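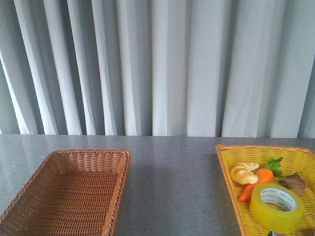

Teleoperated demos, two baskets: policy hovers over the target and never closes

Posted in Arms and Manipulation, 11/24/19

tremivard_bench

I am trying to teach an arm to move things from one basket to another on a worktop. The full basket is yellow plastic with an open lattice, on the right. The empty one is brown wicker, on the left. In the yellow one I have a small twisted bread roll, a toy carrot, a piece of ginger root, a roll of clear packing tape and one or two other bits. The task is to pick up whatever is named and put it in the brown basket.

I record by remote control. I sit at the desk with a leader arm and the follower copies my joints. The camera is fixed and I have not moved it since February. I train on the recordings overnight and try the result in the morning.

The bread roll works most of the time. The carrot works if it is lying on top. The tape is the problem. The arm goes to the right place, comes down to just above the tape, and stays there. Sometimes it drifts a little from side to side. It never closes. If I nudge the tape with a stick it will follow it and then hover again.

I have 787 demonstrations in total, split fairly evenly between the objects. I was told on another site that I simply need more, and that 2000 is the sort of number people use. Before I spend the rest of the winter doing that I would like to know whether it is the number or the way I am recording them. I have a feeling I am slow on the tape because I find it hard to judge the height on the monitor, and I stop to think before I close.

Also, would it be better to guide the arm by hand for this one and not use the leader at all? The arm does have a free-drive mode.

The software is Vornon, with the default settings except for the image size.

ivville_workshop

You have more or less answered it yourself in the second to last paragraph. It is the pause.

Think about what the recording contains. At every step it stores the camera view and what the arm did next. While you sit above the tape making up your mind, you are storing the same view over and over, and what the arm did next was nothing. Then in one step out of all those you close. The policy learns that when it is above the tape, the thing to do is stay still. It is copying you quite well.

More demonstrations done the same way will give you more of the pause. I would not go to 2000 of anything until you have sorted this out.

What I would do:

Plot the joint speeds for a few of the tape recordings and a few of the bread roll ones. If I am right the tape ones will have a long flat part just before the gripper command and the bread ones will not.

Cut the flat parts out. Vornon has a setting to drop steps where the joints move less than a threshold. It is off by default. Be careful that it does not also drop the steps where the gripper is closing and the arm is still, as those are the ones you need. Mine did, and I had a week of an arm that would not grip anything at all. Check that the gripper counts as a joint for the threshold.

Then record a fresh batch of tape only, and practise first without recording. It took me a good many goes before I could come down and close in one movement. Throw away any where you stop. It feels wasteful but it is quicker than cleaning them up later.

For the height, look at the arm directly if you can, but only to practise. When you record, you should be working from the same view the policy will have. If you can see something it cannot, it has no means of copying what you did. If you can't tell the height from the monitor then the policy probably can't either, and you want a second camera on the wrist. Recordings made without the wrist camera won't be much use once you add it, so decide that before you record the new batch.

On guiding by hand: I have done it and went back. Your own arm and hand are in the camera view for the whole recording, and when the policy runs they are missing. You can get round it by recording only the joint positions while you guide, then putting the objects back where they were and playing the movement through with the cameras on. With loose things in a basket it is very hard to put them back exactly. For a drawer or a door it is fine.

omerović_lab

I agree about the pause. A couple of other things to check.

Tape is awkward in itself. It is clear, so what the camera gets from it depends a lot on the light. If you recorded most of it in the evening with the lamp and you test in the morning with daylight, that could account for some of the drift from side to side. Record at different times of day.

How are you picking it up? If it lies flat you can either grip across the outside or put one finger through the middle and pinch the wall. Look through your recordings and see whether you did both. If you did, choose one and delete the rest. With two ways mixed together a simple policy tends to aim between them, and between them there is nothing to hold. I would use the finger through the middle, as the outside of a full roll is too wide for a lot of small grippers.

Move the brown basket a bit from one recording to the next as well. If it is always in the same spot the arm will learn the spot and ignore the basket.

gripper_newbie

Had the same with a cup. I just made it close the gripper automatically when it was low enough and that fixed it. Not very elegant but it saved me recording anything again.

tremivard_bench

Thank you all. I plotted the speeds. The tape recordings do have the long flat part, far worse than I expected, and up to half of the recording in the bad ones. The bread roll has almost none. I had also used both grips on the tape without noticing.

I have turned on the threshold and checked the gripper is included. I am ordering a wrist camera and will leave the new tape batch until it is fitted. I won't close automatically by height for now, because the things lie on top of each other and the height is different each time.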